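# Baskets, Tubes and a Good Wipe Down: Sorting the Long Table

Every May we try to get round to the jobs that have been put off all winter, and the long table is always somewhere near the top of the list. It collects things. You put down one tube for a minute, somebody else leaves a brush beside it, and before you know it there's nowhere to rest a cup of tea (which you shouldn't be doing at that end of the room anyway, as the sign on the door says).

So this page is a few notes on the sort-out for those of you at Pollock who couldn't make it, and for the people at the Kivero room who asked how we lay things out. I've written rather more than I meant to under some of the pictures. Skip along as you like!

## The baskets

We went back and forth over what to use. I was keen on proper lidded boxes, and we did try a pair of them last year, but lids are a nuisance when your hands are full, and the lids themselves ended up in a heap of their own. Open baskets with slotted sides are much kinder. You can see a fair bit of what's inside without picking anything up, they weigh next to nothing, and crumbs and dust fall out of them when you give them a tap over the bin.

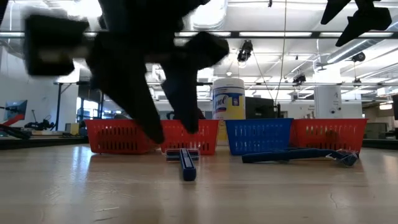 *Three reds and a blue along the back of the table, with the Lysol wipes standing behind.*

I'm very fond of that blue one. It makes the row easy to talk about, for one thing – you can say "the one left of the blue" across a noisy room and be understood. We did think about labels, and I even printed a sheet of 98 of them on the office printer, all nicely spaced, before we agreed that colours would do perfectly well for now. The sheet is in the drawer if anyone wants labels for jam.

The rule, such as it is, goes like this: long-handled things get picked up first, as they roll and get in the way of everything else. Then whatever is left on the wood goes into a basket with its own kind. If you can't decide where something belongs, put it in the blue and carry on. We'll look through the blue together at the end, and a surprising amount of it will have an obvious home by then.

## The tubes

Now, the tubes. I have strong feelings about tubes. They come in from Ustance by the carton, up to 300 in the big spring order, and they have a habit of wandering from the shelf in ones and twos until every flat surface has a few lying about on it. They're awkward shapes too, wide at one end and narrow at the other, so they never quite stack and they never quite roll straight.
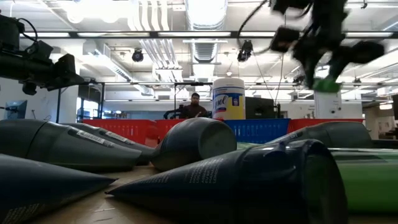

What works for us is to turn them all the same way before they go into a basket, narrow ends together, and to keep the colours apart as you go. It feels fussy for the first few and then your hands get the hang of it. I find it rather restful, a bit like pairing socks with the radio on. Keep the printed codes facing up if you can manage it, which saves a lot of twiddling when we come to check the stock book later on.

Please don't squash them down to fit more in. A basket that's comfortably full is full, and there's always another one in the cupboard.

If you come across a tube with no cap, stand it in a mug by the sink and leave a note. I lost a good cardigan to an uncapped one a couple of years back, and I still haven't found anything that will shift the mark.

## Wiping down, and the rest of the room

Once the table is clear we go over the wood with wipes, working from the far edge towards ourselves and following the strips. I do like a wooden top. It takes knocks well and it looks friendly, even in a big room with a concrete floor, but it does want looking after, and the corners by the black rails are where the fluff gathers. Fold the wipe over your fingertip and run it along slowly.

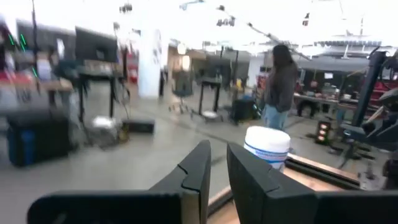
The workbench is next on the list, and I'll admit I've been putting that one off. Every tool on it is one that somebody needs, or will need the moment it's been put away, so my plan is to do a small patch at a time over the summer. I've asked Dremell for a quote on some shallow wall shelves, which ought to lift the smaller boxes up out of the way and give us back a bit of elbow room. If you've left anything there that you'd miss, do come and fetch it!

Floors get done last, always. I know it's tempting to sweep as you go, but you'll only be sweeping again after the bench.

## Back in a row

I had it down as a whole morning's work, with a break for biscuits in the middle, and that felt like the right sort of pace. The baskets live in the same order every time: red, red, blue, red. I can't give you a grand reason for it. Somebody put them out that way at the start, the rest of us got used to it, and now it looks odd to me any other way round.

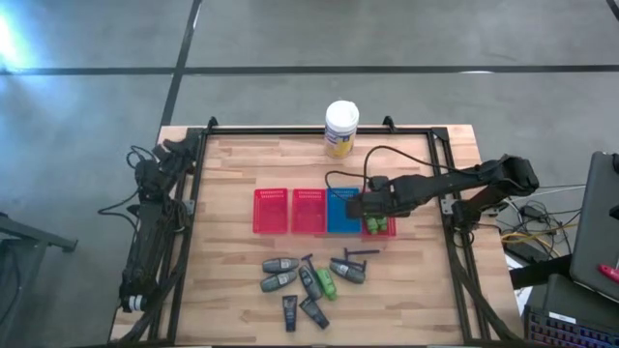
Baskets want a rinse in warm soapy water now and then, and an old toothbrush is the thing for the slots. Leave them upside down on a towel overnight and they'll be ready by breakfast. The wipes go back to their usual place at the far side of the table, where you can reach them without leaning over everything else.

If you'd like bigger copies of any of these for the noticeboard at Kivero, leave a message at the front desk and I'll print them when the new ink comes. Spare baskets are on the bottom shelf of the hall cupboard, behind the folding chairs.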